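Keeping stainless steel from driving you nuts

I've had steel counters in my kitchen for years now, and I still get asked how I keep them from looking like a kindergarten window. The short version: dish soap, warm water, a microfiber cloth, and always wipe with the grain! Brushed steel has a direction, and if you scrub across it you'll see every swipe.

For streaks I put a few drops of olive oil on a dry cloth (a few drops, please, I once used a spoonful and my toast went skating) and buff it in. Dried-on sauce gets baking soda and water, left for ten minutes. No steel wool, ever. My friend Anas Obeidat tried it on his sink and the scratches are still there.

Hard water spots are another story. White vinegar, wiped on, rinsed right off, then dried. The drying is the part I always want to skip, and then I'm back at it with the cloth an hour later.
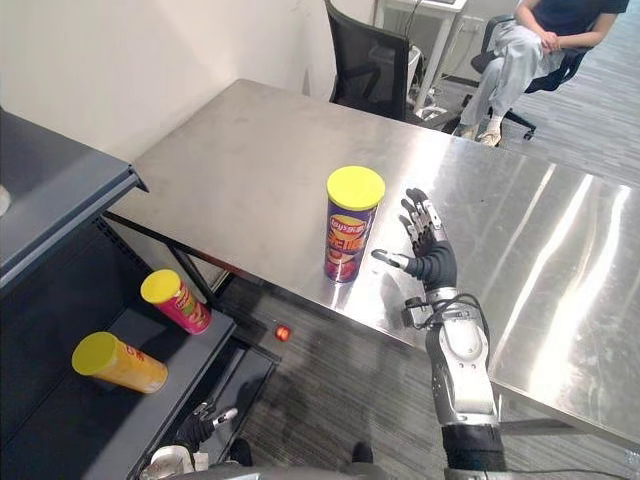 Wodska, April 17, 2019

One more, from a reader: save your chip canisters with the plastic lids! I keep folded cleaning cloths in mine, and the lid keeps the crumbs out. Wipe out the grease first with a paper towel.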